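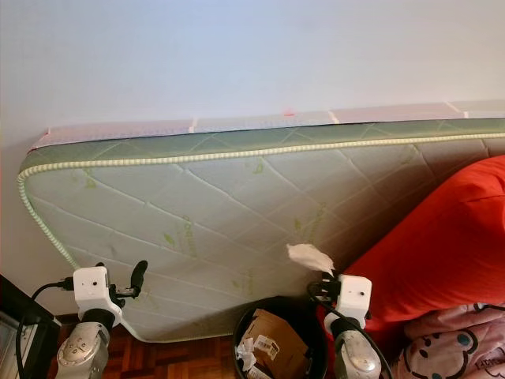

Teaching tidy-up by teleop: how many takes?

dolwood_dee
Hi all! I've been driving the arms by remote through bedroom chores since July (tissue to bin, mostly) and I'm up to 193 takes. The policy still lets go too early, bless it. Do I keep going?

khunthong4
Oh, I'd stop and vary things first! Move the bin, start from the other side, and slow down before you open the fingers.
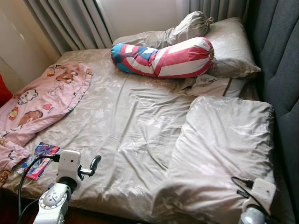
Beds are where I'd go next, since soft stuff shows up every sloppy habit you have.

sarkton_sam
Have to disagree, friend. Finish one chore before you touch bedding. I mixed 2 too soon and lost 4 evenings to it.

dolwood_dee
Thank you both! Slower releases tonight, then.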